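The last box of bricks

Toy libraries have survived four decades of cheap plastic. Some now have longer waiting lists than the public library next door.

The toy library in Vadska opens at ten on Saturdays, and by a quarter to there is usually a queue along the railings. Parents bring last fortnight's loans back in shopping bags. A wooden farm goes over the counter, then a marble run, then a jigsaw in a pillowcase, the box having given up years ago. Each one is checked against a card, wiped down and put back on the shelf. Most are out again by lunch.

Membership costs 12 euros a year. A family may have three things at home at once, of which one may be large. The rules fit on a single sheet taped inside the door and have hardly changed since the place opened, in two rooms behind a swimming pool, with 150 toys collected from attics.

What people borrow has changed less than you might expect. Ride-on tractors go first, then anything with a track. Dolls' houses are booked months ahead of school holidays. Electronic toys come back quickly, often with a note saying the sound could not be turned off. The steadiest loans, week in and week out, are building bricks.
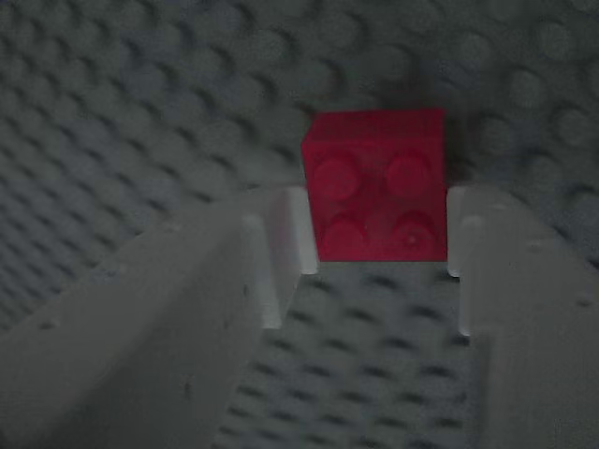
Bricks suit lending because they do not wear out in the way other toys do. A bag bought thirty years ago will still fit one bought last month. They can go through a wash at low heat in a net bag, and a set that has lost a few pieces is still a set. The trouble is in the checking. A jigsaw is either complete or it isn't, and a child will tell you which. A tub of bricks has to be weighed, and the Vadska library does exactly that, on a set of old kitchen scales with the correct weight written on the lid of every tub. If a tub comes back light, the family is asked to look under the sofa. No fine is charged the first time.

Base plates are a separate loan. They warp if they are left on a radiator or in a hot car, and a plate that rocks on the table is no good for a small child who wants a tower to stay up. The library keeps its plates flat in a map drawer that came out of the old land office. Large bricks for toddlers are stored apart from small ones, though they come back mixed every time.

The money is always tight. Rent takes most of it, and heating takes much of the rest. Vadska gets by on fees, a small grant from the town and a sale each February, when worn stock is sold off by the bagful. In a good year the sale pays for the tractors.

Not every toy library has managed. The one at Rastisach closed when its school building was sold, and its stock went into a barn, where mice got into the dressing-up clothes. The games were saved. They were later shared out between three other towns, and you can still find Rastisach stamped inside the lids.

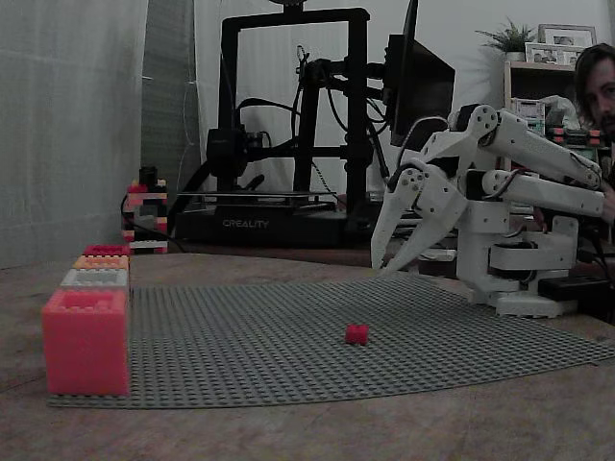

DALARD, Sunday, June 28, 2026

The newest toy library in the district has no building at all. It runs out of a former bread van, bought from the Frerichs bakery when the firm gave up its village round, and it still has the bakery's name in faint letters on one side. It stops at 16 villages on a two-week loop, half an hour in each, longer where there is shade.

The bread racks turned out to be the right depth for board games. Bigger things hang from hooks in the roof. There was no room for a counter, so loans are written down on a clipboard at the back step, and children are allowed up two at a time to choose.

Today the van is parked beside the football pitch for the summer fair, with its doors open and a rug on the grass. It has 115 families on its books, many of them in villages with no shop and one bus a day. For some grandparents it is the main reason for joining. They have the children for a week in August and no wish to buy a garage and a train set for seven days' use.

Late returns are a problem. If a family misses the van, the toy is away for another fortnight, and somebody further round the loop goes without. A few villages have put a locked box outside the church or the fire station, and that has helped with the smaller things. Tractors still have to wait.

The van leaves at four. Loans made at the fair are due back at the usual stops, and new members should bring something with their address on it.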